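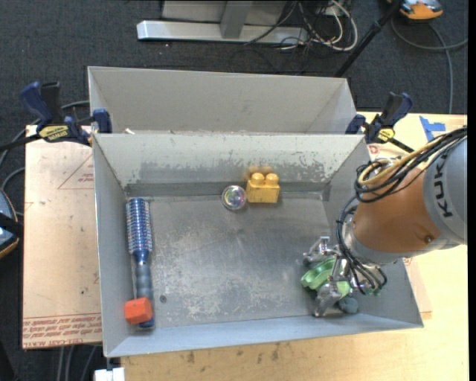 보낸 사람: 마르깃 달그렌 (Margit Dahlgren)
받는 사람: 마임분(Majimbun) 유소년 리그 심판 메일링 리스트
날짜: 2023년 9월 30일
제목: Re: 가을 시즌 배정표와 호루라기 문제

토르모드 님 메일 잘 읽었습니다. 두 번 읽었는데 두 번째가 더 우울하더군요.

> 2023 가을 배정표를 첨부합니다. 위다바리 구장이 아니라 **위비다리(Wividari)** 구장입니다. 지난번에 제가 오타를 내서 두 분이 엉뚱한 동네에 다녀오셨습니다. 죄송합니다.
>
> 그리고 U-12 경기 수당은 예전처럼 경기 후 5일 안에 신청해 주세요. 양식은 6월에 바뀐 것만 받습니다.
>
> Tormod Backlund

배정표에 대해 몇 가지 적습니다.

1. 오전 첫 경기 주심이 저로 되어 있고, 같은 시각 2구장 부심도 저입니다. 체력은 예전만 못해도 의욕은 있습니다만, 두 구장 사이에 주차장이 있습니다. 부심은 샤나즈 미아 님이 맡아 주시기로 했으니 표만 고쳐 주세요.
2. 신규 심판 교육은 시다(Ceda) 체육관 2층입니다. 현재 신청자는 19명이고, 헤드비그 크밤 님이 오프사이드 부분을 맡습니다. 작년에 그 설명을 들은 분들은 아시겠지만 점심을 든든히 드시고 오세요.
3. 규칙집은 남은 것이 없습니다. 새로 찍으면 권당 3,000원이고, PDF는 무료입니다. 비 오는 날 터치라인에서 PDF를 넘겨 보신 분은 제 주머니 사정과 별개로 종이를 권하실 겁니다.

학부모 항의 건도 하나 있습니다. 지난 경기에서 제가 스로인을 반대로 줬다는 메일이 왔는데, 읽어 보니 그분 말씀이 맞습니다. 답장은 제가 직접 하겠습니다. 다만 첨부하신 12분짜리 분석 영상은 리스트에 공유하지 않겠습니다.

마이브리트 브로텐 님, 부심기 한 벌이 아직 댁에 있는 것으로 되어 있습니다. 혹시 아니라면 제 차 트렁크를 다시 뒤져 보겠습니다. 거기서는 뭐든 나올 수 있습니다.

수정된 배정표는 토르모드 님이 올려 주시는 대로 확인하시고, 못 나오시는 날은 이 리스트 말고 토르모드 님께 바로 알려 주세요.

마르깃 드림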